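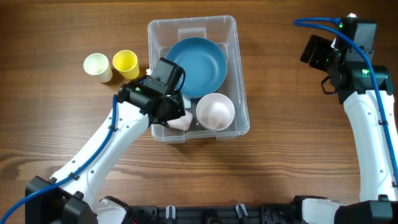

Big blue bowl and a little one, in the clear bin

Moving & Settling In > Packing Talk
Thread: Do you pack the kitchen first or last?

plumcrumble
Posted 2019-10-26

Hi all, I've been reading this board for ages and finally have a reason to post. We're leaving Brilden for Treleck, which is 387 miles by the route my husband likes and a bit more by the one with decent coffee, and I can't settle in my mind what to do about the kitchen. My mother always packed hers first. She'd have every plate in newspaper a good three weeks ahead and then we'd eat sandwiches off paper towels until the truck came, and I remember it as great fun, though I was a kid and wasn't the one wiping up the mustard. My sister-in-law says that's madness and the kitchen goes last, the night before, with the radio on.

We've booked Vorkley for the truck. They'll do the packing too if we pay extra, but I'd like to do the dishes myself if I can talk myself into starting. Which way do you all go? And do you use paper, or towels, or what?

biscuit_tin_blues
First! First, first, first. The kitchen takes longer than any other room and it's always the one people leave. You open a drawer thinking it's nearly bare and there's the fondue forks. I did mine last exactly once and I was still wrapping gravy boats when the crew was carrying the couch out past me. Start with the holiday things and the baking pans you only use in December and work toward the coffee maker.

lowtide_larder
I'm going to disagree, kindly! If you pack first you end up unpacking half of it again. We sealed everything up early, very proud of ourselves, and then had soup three nights running out of one saucepan, passing it back and forth like campers. By the end of the week I'd cut open four boxes looking for the can opener and they never closed right after that.

What I'd do is keep one tub of everyday dishes going the whole time. Pack all the rest as early as you please, but the tub stays out, gets washed and refilled every night, and rides in the car with you. Then you can have supper on your first evening without hunting for anything.
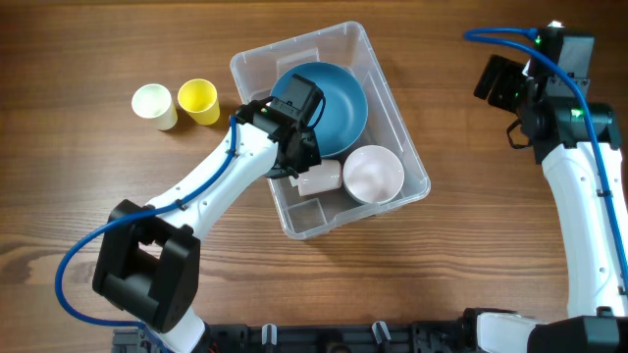

gravelpath
The tub is fine for the car, but I wouldn't put bowls in one and hand it to a moving crew. They stack things. A lid bows in the middle and there goes your bowl. Small double-walled cartons, crumpled paper in the bottom, plates on edge like records. I've moved seven times and lost one saucer, and that was the cat.

lowtide_larder
Oh, I agree about the truck, I should have been clearer. Car only, on the back seat with the belt around it. I do think you can fit more in than people expect, though, if you nest things and keep the plates together. 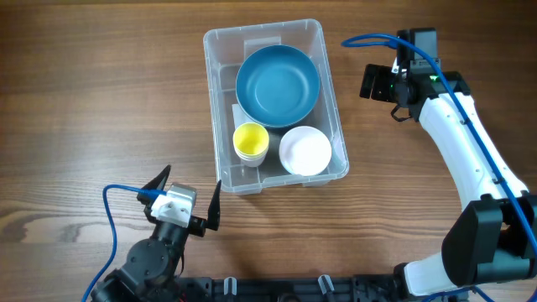 Blue bowl, stacked cups, stacked plates

gravelpath
I'd still have paper between those plates. But it's your back seat.

biscuit_tin_blues
You two are going to have plumcrumble eating out of her hands in the parking lot of a rest stop. Can I ask the dull question, plumcrumble, which is how much of it are you taking? When we went down to a smaller place I gave away two whole sets of dishes and have never once missed them. The mugs I do miss. I'd keep every mug.

plumcrumble
You are all so kind, I've been reading these out loud at dinner. As for how much: too much. There's the Åberg cabinet in the dining room that came from my aunt, and it's full of things I haven't used since the children were small, and every time I open the door I end up sitting down with a gravy ladle and thinking about Thanksgiving. Vorkley wanted about 100 dollars more to pack the cabinet and its contents, and after reading gravelpath I believe I'll pay it and do the rest of the kitchen myself. The rooms at the new place have those long narrow boards with a nice warm color to them, so I've also been fretting over whether the cabinet's feet will scratch. Does anyone use felt pads? Do they stay on?

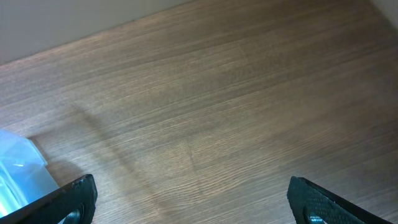

Split from main thread: felt pads and heavy cabinets

gravelpath
The stick-on ones creep after a summer. Get the kind with a little nail in the middle, and tap them in while the cabinet's lying on its back, before the crew stands it up. Wipe the feet first, old wax will keep them from sitting flat.

biscuit_tin_blues
I've had the stick-on ones under a piano bench for years and they haven't budged, so I wouldn't go hammering nails into your aunt's cabinet on anybody's say-so. Try the sticky ones first. You can always go to nails later, and you can't very well go the other way.

gravelpath
A piano bench isn't a china cabinet.

lowtide_larder
It is if my brother-in-law sits on it. plumcrumble, slide it on an old blanket until you've decided where it goes, then do the pads. We moved ours to three different walls the first week and I'd have worn out any pad ever made. And do come back and tell us what you ate the first night!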